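# Sternora scene pack - quick gallery

February 21, 2020

Putting these up fast, full review comes later. Sternora is the add-on room pack for the Umamora simulator, made for two-arm table work. License is $2,825 a year per lab, 40 rooms included. I've had it on the bench machine since July and ran the kitchen-type rooms hardest. Renders only on this page, default settings, no touch ups.

**Pick and place, main view**

Right arm has the blue piece just over the table, next to the white tray. Left one idle, gripper open.

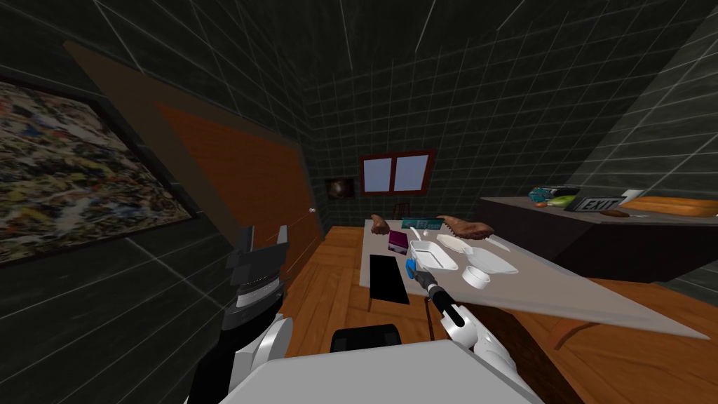 Load time is the big win. 20 seconds from cold on our old box, the Tradier pack took long enough to go get coffee. Object swaps are a one line edit in the config. Docs for that are thin tho, and the sample on page one has a wrong path in it. Fix the path and it goes.

Ran 800 episodes overnight on the default task. One crash, and that was my own script - left a debug flag on. Contact settings are a little soft out of the box. Turn up the stiffness before you judge the grasps.

**Gripper view**

Comes with the pack, no extra fee. Kramer charges for theirs.

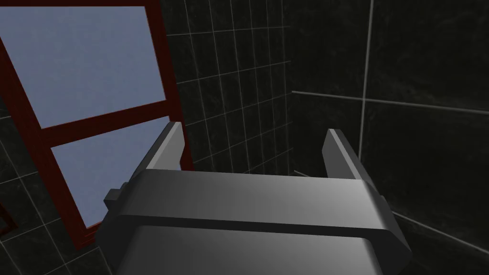

Resolution is set per view, so you can run this one small and keep the main one big. Saves a lot of disk. Lighting is the weak spot for me, very flat and even, and there's no simple slider for it yet. Shading on the gray gripper body is smooth enough, but the window panes are just plain pale blue-gray, no reflections at all. If your training on glass or shiny stuff, look elsewhere or wait for the update. Wall tiles look good up close, the faint marbling holds up.

**Short verdict**

Good value if you do tabletop work. Skip if you need realistic light. Support answered both my emails same day - nice. Trial download runs 20 days, all rooms unlocked, no card needed. More pics when I get the drawer tasks running.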